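Home Our Story Classes Alterations Visit Us Contact

About Swai Sewing School

Hello and welcome, and thank you for wandering over to this page. If you've come looking for the class calendar you'll want the Classes link, but if you have a few minutes and perhaps a cup of something warm, we'd love to tell you who we are and how a mending table in a spare bedroom grew into a school with its own front door.

Swai Sewing School teaches people to sew, mend and alter clothes. We teach complete beginners, people who learned from a grandmother and then forgot all of it, people who can make a ball gown but have never once put in a zipper without crying (you are very welcome, we have all been there), and a good number of teenagers who arrive knowing exactly what they want and only need somebody to show them how the machine is threaded.

How we started

The school was started by Nassoro Mabula, who learned to sew in his aunt's tailoring shop, sitting under the cutting table at first and later standing at it. When he moved to Movmont he took an office job and did repairs in the evenings for neighbors. Word got around the building, and then around the next building, and before long there were paper bags of clothes outside his door with notes pinned to them. Some of the notes said "please fix" and some of them said "could you show me how?" It was the second kind that he kept in a drawer.

The first class had 9 students and four machines, so everyone took turns and whoever was waiting did handwork and talked. Nassoro has always said the talking was half of it, and we still keep fewer machines in the room than we have chairs. We opened at our present address in April, in what used to be a shoe store, and if you look up when you come in you can still see the rails where the ladders ran.

We named the school for Swai Lane, where the aunt's shop was. People sometimes ask if it is an abbreviation for something, and we have had some very creative suggestions over the years!

What a class is like

Most of our courses run for six evenings, starting at 6:30, and we keep them small. You bring something of your own to work on. We ask for this quite firmly in the welcome letter, and the reason is that people learn so much faster on a shirt they miss wearing than on a square of practice muslin. Bring the one with the fallen hem or the elbow gone through, or the one you bought a size too large and have been meaning to take in ever since. If it turns out to be too hard for a first project, your teacher will tell you kindly and help you pick another.

We supply thread, needles, pins, chalk, patterns and the machines themselves. Scissors we have too, although most students end up bringing their own after a while, and then guarding them from the rest of the family with great ferocity. Tea is always on, and there is usually cake in the last week of a course.

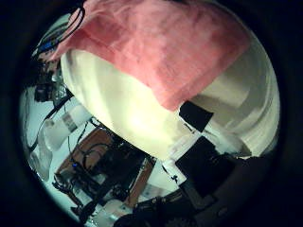

Our Lala program

Lala is the part of the school we are proudest of, and we hope you won't mind if we go on about it a little. It is a lending and mending program for sleepwear and bedding, and it takes its name from the Swahili word for sleep. Families who need pajamas, sheets or blankets can come and choose them, clean and mended, at no charge. Last year 518 pieces went out the door, and our students did nearly all of the repair work as part of their regular classes.

It has been a wonderful way to teach, too. A fitted sheet will show you more about elastic than any book, and flannel is the most forgiving cloth in the world for a nervous beginner - you can unpick it three times and it hardly shows. We are hoping to reach 1000 pieces a year once we have more shelving, so if you happen to be a carpenter, do please write to us.

Donations for Lala are welcome whenever we're open. 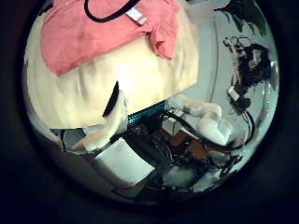 We ask that things come to us laundered, and that you leave the care labels in if they are still there. The labels tell us what we're sewing, and they save the next family a good deal of guessing about how warm to run the wash. Stains and holes are fine, missing buttons are more than fine (we have jars and jars), and single pillowcases are always useful for linings.

Our teachers

There are five of us now, all part time, and between us we've worked in tailoring, theater costume, upholstery, bridal and one rather memorable season of mascot repair. Nassoro still teaches the Beginners course himself and will not hear of giving it up. You'll find that we each do things a little differently. One of us bastes everything and one of us hasn't basted since high school, and you are free to side with either.

Finding us and booking

We're on the ground floor in Movmont, next to the bakery, with step-free entry and the 17 bus stopping across the street. Bookings are made through Skedier, which will send you a confirmation and a reminder the day before. If you'd rather speak to a person, ring the bell or telephone us in the afternoon, when somebody is nearly always at the front table. If a course is full, do put your name on the waiting list, as places open up more often than you might think.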